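The Bags at the Bottom of the Closet

By Sheena Ritchie

Every December I promise myself that I will deal with the cloth bags, and every December they win. They live in the hall closet behind the vacuum, stuffed one inside another like some kind of nesting toy, and when I finally pulled them all out this winter there were 41 of them. Forty-one! We are a household of two.

My neighbor Tsehay Tufa came over with coffee and a good deal more patience than I have. She worked the linens floor at Atanasov for eight years, and she folds the way other people hum, without seeming to notice she is doing it. 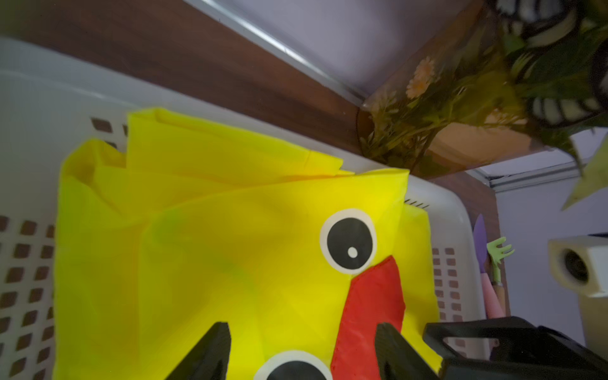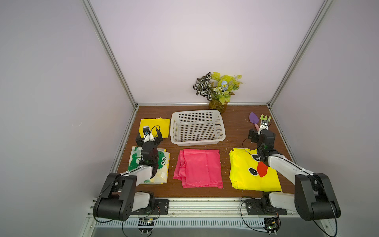
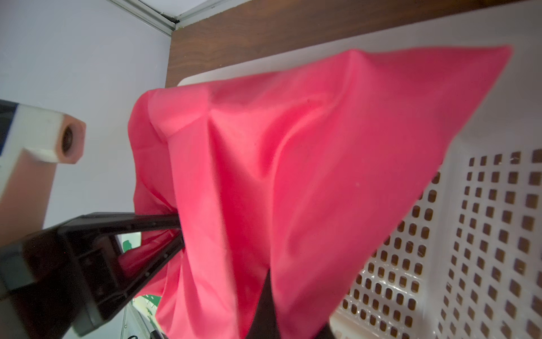 The trouble with thin, slippery cloth is that it remembers nothing. You can fold a cotton dish towel and it will sit there politely until spring, but the shiny stuff puffs itself back up the minute you look away. Tsehay's trick is to pick the piece up first and let it hang, then lay it down and press the air out with the flat of her hand, starting at the closed end. A pink-red cloth pinched near the middle falls into a dozen angles and puffs, so she goes looking for a corner and starts again from there. Prints are easier, I think, especially anything with a face on it. With a duck you always know which way is up, and you can fold so the eyes land on top, and then a child can find it in the basket without emptying the whole thing.

We kept to one basket, a plain one from Droritz, and I was strict about it (well, Tsehay was). Whatever didn't fit went into a box for the Clostivari thrift shop. By four in the afternoon the coffee was long gone and I had parted with roughly half, including a canvas monster from the Darkeo street fair that I had been carrying from apartment to apartment since college. I did go back for the one with the strawberries.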